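Re: [moms-after-treatment] Thyroid levels all over the place, 5 months postpartum
From: Beryl Dunmore
Date: 2026-02-24

Radwa Slaoui wrote:
> Hi all, I had my thyroid out two years before I got pregnant and my
> dose was rock steady until September, when the baby came. Now every
> blood draw says something different and I'm so tired I put the car
> keys in the freezer. Did anyone else go through this? And did you
> keep nursing? My mother-in-law has opinions.

Oh Radwa, yes, yes and yes! (Mine was the TV remote, in the diaper pail.)

I had my surgery at 29 and my daughter at 32, and they bumped my dose up twice while I was pregnant. After she was born they brought it back down, and I spent that whole first winter feeling like somebody had unplugged me. My doctor kept sending me back to the lab every six weeks or so until things settled, and they did settle, though it took most of a year. Please do call yours if you haven't, and tell them about the freezer. I kept saying "a little tired" and that got me nowhere.
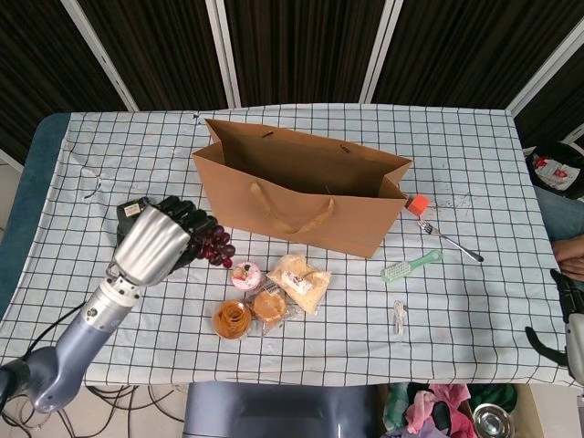 On nursing, I did it for eight months and my endocrinologist was fine with it on my regular pills. Ask yours about your own case, obviously, especially if anybody mentions a scan or radioiodine, because that changes things completely. As for the mother-in-law, I let my husband handle his side. Best decision of that year!

One practical thing: I take my pill at 3 a.m. or whenever the first feeding is, with plain water, nothing else for an hour. I used to gulp it down with my prenatal vitamin and the iron in there was messing with it. I keep the bottle up on a high shelf by the rocker with a glass next to it.

Also, the Hernach support group has a phone night for new moms now. It's 50 minutes, you can keep your camera off, and half of us are in pajamas. I can send you the number off-list if you want it.

Hugs to you and the little one,
Beryl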